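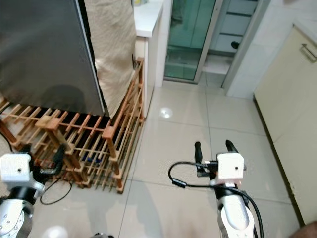
When I moved to Sidby, the first thing I bought was a table, and the second thing was a cover for the table. My neighbor on the stairs saw me carry it up and laughed in a friendly way. She asked me who I was saving the table for. I did not have an answer then, and I have thought about her question for many years.

In the house where I grew up, everything had a cover. The sofa had one, the radio had one, the sewing machine had two. The good plates stayed in paper. We were not rich, and a thing that broke was not replaced in the same year, perhaps not in the same ten years. To cover it was a way of saying that we knew what it cost.

In my new country I found the opposite habit. People put hot cups on bare wood. They sit on a new couch in the clothes they wore in the garden. When something gets ugly they carry it to the curb with a note that says "free," and on Mon 12 July, the week before I started to write this, I counted three chairs between my door and the bus stop. One of them was better than mine. I took it home.

I want to defend the covers, but first I should be fair to the other side. It is true that a covered thing can be a sad thing. My aunt kept a plastic sheet on her armchairs until the foam inside turned to powder, and no guest ever felt the real fabric. She protected them so well that they were finished before they were used. If this is care, it is care that forgot its purpose. I also know that dust is not a disaster, and that a scratch on a table may be the only record that a child did homework there.

But I believe the habit of replacing has done us more harm than the habit of covering. Last August my washing machine stopped in the middle of its work. The store in Metholm offered me a new one for 414 dollars. A small repair shop called Quansah asked for 295 dollars, and everybody I asked told me the same thing: pay the difference and be done. The arithmetic looked reasonable. I still chose the repair, and it took 4 visits, and I was angry on two of them. I cannot prove that I was right. The machine works today, and it may stop tomorrow.

What I can say is that I now know where the filter is. I know the sound it makes when I put too many towels inside. Before the repair it was a box that I owned, and I paid no attention to it. I think attention is the thing we save when we keep something for a long time, and it is hard to write this on a price tag.

Some people will answer that only a person with free time can think like this. I accept part of it. When my children were small I threw away a toaster that needed one screw, and I would do it again on such a morning. Still, the people who taught me to cover and mend had less time than anyone I know in Bravside or in Sidby. They did it in the evening, badly, with the wrong thread.

My table has a mark from a pan now, near the window side. I take the cover off on Sundays and when friends come, and sometimes I forget to put it back for a week.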